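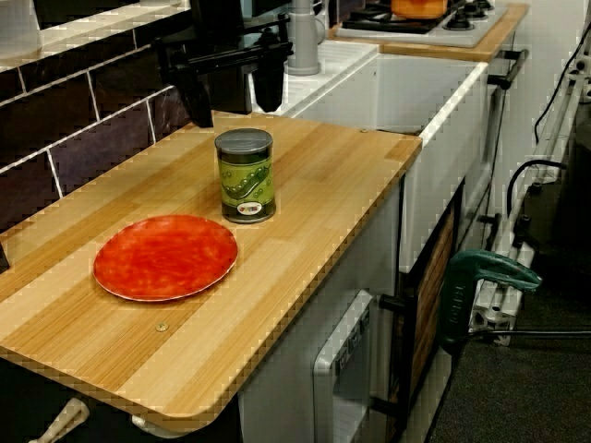
By Farhad Soltani | October 2022 | Filed under: Working with Clients

Most virtual assistants I know bill by the hour, and most of them should stop. I ran an hourly practice for 3 years before switching to fixed monthly packages, and the records from both periods are complete enough to compare. My view is that the hourly invoice measures the wrong thing and that both sides pay for the error.

Start with what an hour contains. In the last full year of hourly billing I logged 2,064 hours of work for clients. Of those, 1,054 went to tasks a client had asked for by name: a newsletter formatted, a calendar cleaned up, a batch of invoices sent. The rest was reading threads to find out what had been decided, asking for logins, waiting on files, and redoing work after the instructions changed. All of it was billable under my contract. Little of it was work the client thought they were buying.

An hourly rate gives the assistant no reason to shrink that second pile. It gives the client a reason to avoid talking about it, since a call to fix a bad process shows up on the bill as a call. One of my clients, Esmaeil Hosseinzadeh, kept his questions to one-line emails for months to save money. Each one took several replies to sort out.

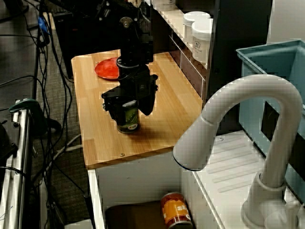 A package has to be defined by outputs, and this is where most attempts fail. "Inbox support" is not an output. "Inbox cleared to under a page by noon, with anything needing a decision moved to one folder" is. The test I use is whether a stranger could look at the result and say if it was done. If the task were to set a can upright on a counter with the plate behind it, anyone could check it at a glance, and no one would need to ask how long it took. Product listings, travel bookings and podcast notes can all be written to that standard. Strategy calls can't, and I price those apart.

The usual objection is scope creep. Guoqing Qian, who runs a two-person agency called Retbridge, put it to me in plain terms: under a flat fee, the client keeps adding small jobs until the assistant is working for nothing. The risk is real. I don't think hourly billing removes it. It moves the problem to the end of the month, when the client opens an invoice larger than expected and starts to dispute the lines. A written list of outputs puts the same argument at the start, before the work has been done.

Scope creep is controlled by a change rule. Mine is short. A new recurring task goes on the list and something of similar size comes off, or the fee goes up from the next billing date. One-off jobs are quoted in writing. I apply the rule from the first request, including the small ones.
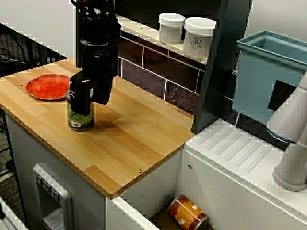 What the fee should be

The common advice is to estimate the hours, multiply by the old rate and call it a package. This brings the old waste along with it. I price from the task log instead, leaving out the time I expect a better process to remove, and then add a margin for the months when I am wrong. My middle package is $2,813 a month. It was set from the log for one client, Taheri, and has needed one correction, in September.

Time tracking still has a place. I record every task in Torko and read the totals each quarter. The client does not see them. They tell me which outputs are underpriced, and they have told me twice that a client was too expensive to keep.

There are cases where hourly is the right choice. A new client with no process at all can't be quoted with any accuracy, and a paid trial by the hour is fair to both sides. The same goes for cleanup projects where no one knows what is in the shared drive. I set an end date on these and write the output list while the trial runs.

Assistants who are new to the trade will be told that clients insist on hours. Some do. In my experience they insist because hours are the only unit they have been offered. Send the list of outputs with the first quote and see what they ask about. 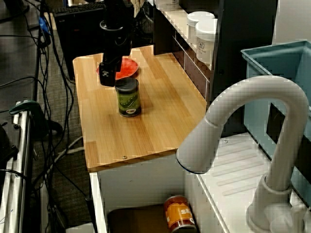 Plate and green-labeled jar on a wood countertop.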